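Budget thread for the tabletop arm cell, posted 16/04/2021 so I can find it again in July.

Requirement is pick and place on mixed household items. Odd shapes, handles, things with cables. Anything that only grips clean boxes is off the list.

Two arms left. The Dreko has the reach. The Sano is cheaper, but its controller is a separate line item and the quote leaves it out.

Gripper allowance is around 2,000 dollars. That has to include the mounting plate and a spare set of pads.

Tuhumury will license the simulator by the seat. We need 2. I would buy those first and hold the arm order until the reach study is finished.

Sim work at the moment:
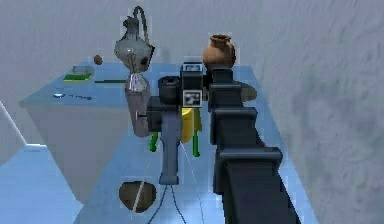
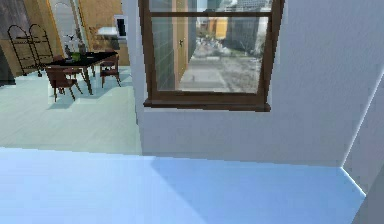
Power supply: both arms can be had in a 48 volt version. Picking that one lets us reuse the bench supply and drop a converter from the list.

Lead time on the Favum controller is still unconfirmed. If it slips past July, the safety relay and the e-stop wiring move to the next budget period with it.

Not in the total yet: freight, bench anchors, calibration targets, training. Last time I left freight out and had to go back for a second approval.

Next step is a revised Sano quote with the controller included. Will add the numbers under this post.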